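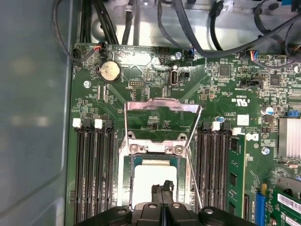

Figure 2. Interior of a computer, showing the motherboard, coin-cell battery and cabling.

4. What people keep and why they say they keep it

4.1 The drawer, the loft and the shelf behind the door

Every household in the Bastasby study kept at least one electrical item that did not work, had not worked for years, and was described by its owner as being "for now". The phrase came up so often in the first month of visits that Manríquez began marking it in the transcripts with a small star. We had set out to ask when people throw things away. It became plain fairly early that we should have been asking when they admit that they are not going to.

The home visits followed the plan set out in Section 3. A member of the team sat down with whoever in the house was willing, drank the tea that was offered, and asked to be shown anything electrical that was no longer in use. Kettles and hairdryers were produced readily. Computers took longer. In several homes the first computer was mentioned only once coats were on, and the second was found by a child.

Old computers were kept in places that required effort to reach, and owners cited this effort as evidence that the machine was not in the way. One retired bus driver had stored his under the eaves, behind a water tank, and had last seen it when the tank was replaced. He regarded it as available. Asked what it was available for, he thought for a while and said "photographs", then added that the photographs had been copied off before it went up there.

4.2 The battery argument

Respondents who had once had a machine open were, as a group, the least likely to part with it. We had expected the opposite, on the reasonable grounds that familiarity ought to take some of the mystery out of the thing. What familiarity did instead was supply a vocabulary. A person who has seen the round battery on the board (Figure 2) can say that it is probably only the battery, and a person who can say that has no need to do anything further.

We came to call this the battery argument, although it was made on behalf of fans, leads, memory and, in one case, dust. Its form hardly varies. The fault is small and cheap. The speaker knows what it is. The repair would take an afternoon, and the afternoon has not come up. Of the households making some version of the argument, 9 had been making it for longer than the machine had been in working order. Two had bought the part. In both homes the part had since been put somewhere safe, and neither owner could find it while we were there.

It would be easy to be superior about this, and the authors are in no position to be. Zepeda holds a printer on exactly these terms. Biwott, who coded the interviews, reported partway through that she had gone home and counted, and would prefer not to give the total.

4.3 Value, and who is meant to want it

Earlier work by Thibodeaux treats stored goods as a kind of savings: people hold on to things because they believe a price could be got for them. Our respondents did talk about price, but mostly about what they had paid. The sum was usually remembered to the pound and told with some feeling. Current value was another matter. When asked what the machine might fetch today, most people named a figure and then withdrew it when we wrote it down.

A better account, we think, is that the object is being held for somebody. The somebody is seldom identified. He or she is a young relation who is good with such things, or a school, or "one of those places". Roughly 80 per cent of those who were keeping a computer for another person had not told that person. One grandmother had told hers, and he had said no, and she was keeping it for him in case he changed his mind. She was also storing his exercise bike.

The town's repair café, which meets in the old Brekon chapel, offers a partial test of this. It will take a machine, look it over, and either mend it or send it on for scrap. Awareness of the café was high and it was warmly spoken of. Use of it was low. Several respondents explained that they did not like to bother the café with something that might turn out not to work.

4.4 Worry about what is still in there

Data worries were raised by most households and should be taken seriously, even if they were not always raised with great precision. People knew that something of theirs was in the box. They were unsure where in the box it was, and had heard accounts of hammers. One respondent had been advised to drill through the machine and had done so, through the front, missing everything that mattered. He kept it afterwards because it seemed a shame.

What strikes us is that worry led to storage far more often than to removal. The council's collection point will wipe a disk on request, free of charge, and displays a notice to that effect beside the skip. Four out of five people we asked at the gate had not read it. In fairness, the notice is behind the skip when the skip is full.

4.5 Limits of this section

The sample is small and comes from a single town, with more lofts than most. People who agree to show a stranger their broken appliances may also differ from people who do not, and we have no means of visiting the second group. The October visits were fewer than planned owing to flooding on the Skadach road, which closed the lower end of the town and, as Escobedo notes, moved a certain amount of stored equipment on without its owners having to decide anything. Those households have been left out of the figures above. Two of them wrote to ask whether they might be put back in.

Arellano's reading of the transcripts, given in full in the appendix, puts more weight on grief than we have done here. She points to the number of machines that had belonged to a husband or a parent, and to how rarely this was the first thing said about them. We do not disagree. The bus driver's computer, on a second visit, proved to have been his wife's — he mentioned it while looking for the ladder.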